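Shelf Order and Buying Time in a Small Neighborhood Store
Project report, second-year course in Retail and Consumer Studies
Nhung Hoàng

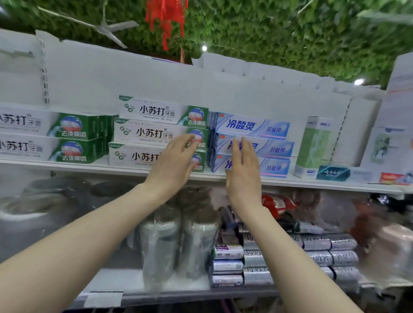 1. Introduction

When people buy things of daily use, they usually do not think long. Soap, toothpaste, rice and cooking oil go into the basket in a few seconds. In our course we read that the order of the products on a shelf can make this time shorter or longer, but most of the studies were made in big supermarkets. I wanted to know if the same is true in a small store, where many customers come every day and already know where everything is.

My research question was: does a customer choose faster when products are grouped by price, or when they are grouped by brand?

2. The store

The observation took place in Prasitz, a family store near the student housing. It has one entrance, four aisles and one cash desk. The owner, Mr. Khổng, has kept the store for many years and arranges the shelves himself every Monday morning. He told me that he follows no rule from a book. The heavy things go low, the things which children ask for go near the cash desk, and the rest stays where it was when he took over the store from his uncle.

Most of the goods come from a wholesaler called Deltano. Some cleaning products come from a smaller supplier, Itach, which delivers only when the order is big enough. This was important for my project, because in the second week a delivery from Itach was late and one part of the shelf was half empty for two days. I did not use the observations from these two days.

3. Method

I chose one product group, laundry powder. It has enough different brands and prices, and customers rarely ask the owner for help with it. In the first week the packages were grouped by brand, as they always had been. In the second week I grouped them by price, from the cheapest on the left side to the most expensive on the right side. The height of the shelf and the number of packages in the front row stayed the same.

I sat on a stool at the end of the aisle, between 4 and 7 in the afternoon. I started the watch when a customer stopped in front of the shelf and I stopped it when the product was in the basket. If the customer left without a product, I wrote this down separately. In total I have 100 complete observations, with the same number from each week. I did not write down names, and a note at the entrance informed the customers about the project.

After the second week I also talked with eight customers at the cash desk. I asked them only two questions: if they had noticed a change, and what they look at first.

4. Results

With the brand order, the customers seemed to fall into two groups. Many took their usual package almost without stopping. Others stood for a longer time, took one package in the hand, read the back side and put it back. There was not much between these two.

With the price order, the fast group became slower. They went to the old place of their brand, did not find it there and had to look along the whole shelf. One woman said loudly that somebody had made a mess. The slow group, on the other hand, became faster. They often went directly to the left end or to the middle, and they read less.

The number of customers who left without a product was small in both weeks, and I do not think it is possible to say something about it.

From the eight customers I talked with, seven had noticed the change. Most of them said that they look first at the color of the package, which I did not expect. Only after this come the price and the size. One older man explained to me that his wife sends him with the empty package, so he compares the two and does not read anything.

5. Discussion

My answer to the research question is that it depends on the customer. A person with a fixed habit is helped by a shelf that never changes. A person who compares is helped by the price order, at least for laundry powder. In a small store the first kind of customer is probably more common than in a supermarket, so I understand now why Mr. Khổng did not want to keep my order after the project was over.

There are some weak points. One week is too short for customers to learn a new order. If I had waited until November, perhaps the fast group would be fast again. Also, I was sitting close to the shelf, and some people maybe hurried because of me. The color of the package should be a part of the method next time – I had no column for it in my table.

6. Acknowledgment

I thank the Khổng family for their patience and for the stool.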